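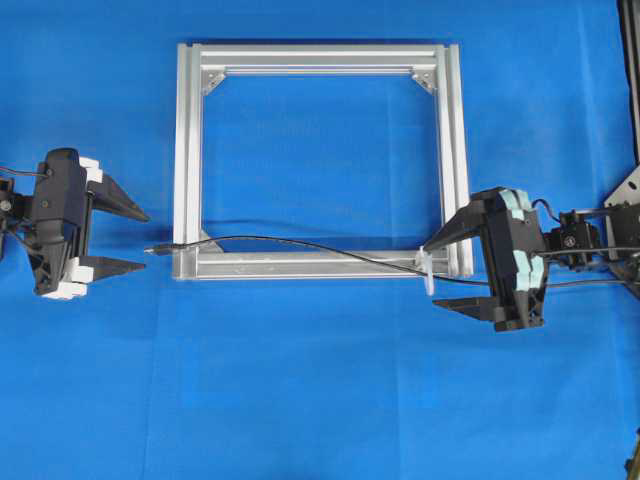
I-seul Shim wrote in to ask how long a puppet session should run when the child will not speak at all, and whether the puppet should be put away the moment the child turns from it. The short reply is that a silent session runs to its normal length and the puppet stays out. The longer reply is the procedure set out on this page.

Using hand puppets with children who do not talk in session

Scope

These steps cover individual work with children in the early primary years who have been referred for anxiety, grief or selective mutism. They assume a practitioner who already holds a counselling or arts therapy qualification and has supervision in place. Group work is dealt with on a separate page.

Before the first session

1. Obtain written consent from a parent or guardian. State that puppets will be used and whether notes or recordings will be kept.

2. Choose between six and eight puppets. Include at least one animal with teeth, one small animal, one adult figure and one figure of no obvious age. Avoid licensed characters. A child who knows the television program will tend to replay its plots.

3. Set the puppets out in the same order every week. Record the order on the session sheet.

4. Fix the length. For this age group, 30 minutes is enough, including the closing routine.

Opening

Name the room, the time available and the two rules: no one gets hurt, and the puppets stay here when we finish. Do not ask the child to choose. Sit at the child's height, slightly to one side, and put your own hands in your lap.

Wait 2 full minutes before picking anything up. Practitioners in training usually cut this to a few seconds. Use a clock with a visible hand if you find it hard to judge.

If the child has not moved, pick up the small animal and have it look about the room. It does not speak. It may yawn, hide behind your sleeve or fall asleep.

Working through the puppet

Address remarks to the puppet and leave the child out of them. "You've gone quiet, Mouse" is acceptable. "Is Mouse quiet like you?" is an interpretation and should be avoided before the fourth session at the earliest.

When the child handles a puppet, match the pace. If theirs bites yours, yours may say "ouch" and move back. It does not bite in return, and it does not explain why biting is unkind.

A whisper to a puppet counts as speech for the record. Note the words, the puppet and the point in the session. Do not praise it aloud.

If the child turns away, your puppet continues a small activity of its own at low volume. Stop only if the child shows distress.

Closing

Give a five-minute warning and a one-minute warning. Each puppet used is returned to its place, by the child where possible. The wording should not vary. The Naltbridge clinic uses "Mouse is going back to the shelf until next week."

Recording

Nazmiye Eren's session sheet has four columns: puppet, who held it, action, words. Fill it in on the same day. Colour coding is optional.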